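CAPÍTULO 10
La mesa y la conversación

Durante mucho tiempo los manuales de mobiliario trataron la mesa como un problema de superficie: cuántas personas caben, cuánto espacio necesita cada una, qué altura conviene al asiento. En este capítulo se estudia la mesa desde otro punto de vista, el de la distancia entre quienes la comparten y los efectos de esa distancia sobre el turno de palabra.

El caso de partida es el comedor de la casa Sometti, una fábrica de tejidos que en noviembre sustituyó sus mesas largas por mesas redondas de 100 centímetros de diámetro. El comedor atendía a 200 empleados en dos turnos. Los responsables del cambio llevaron un registro de 532 conversaciones, anotando quién las empezaba y cuántos comensales intervenían. Los resultados se discuten en el apartado 10.3.

La forma redonda elimina la cabecera y deja a todos los comensales a la vista de los demás. También reduce el espacio útil junto al borde, que es donde se apoyan las manos y los objetos de uso inmediato.

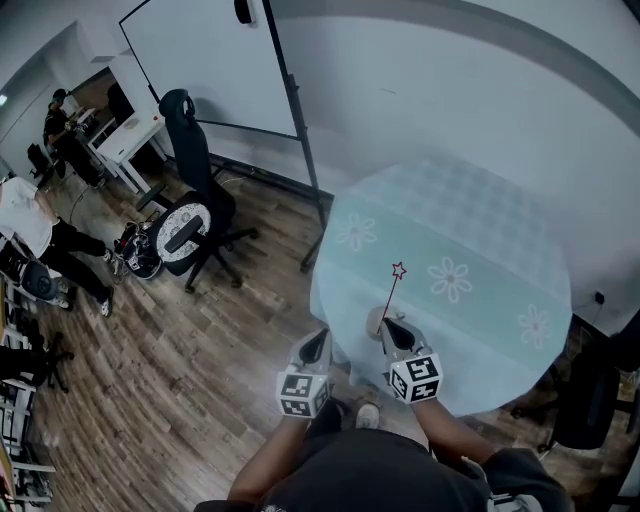

Según Hanyu Kong, el registro de Sometti prueba menos de lo que suele decirse: en las mesas largas se hablaba con los vecinos inmediatos, en las redondas también, y lo que aumentó fue el número de personas que escuchaban. Kong propone por ello distinguir entre participación y audiencia, distinción que adoptaremos en adelante.

Términos que conviene conocer antes de seguir: cabecera, distancia cruzada, turno de palabra, audiencia. El apartado 10.1 define los dos primeros y revisa las mesas de Plomeo, anteriores a las de Sometti y de diámetro mayor.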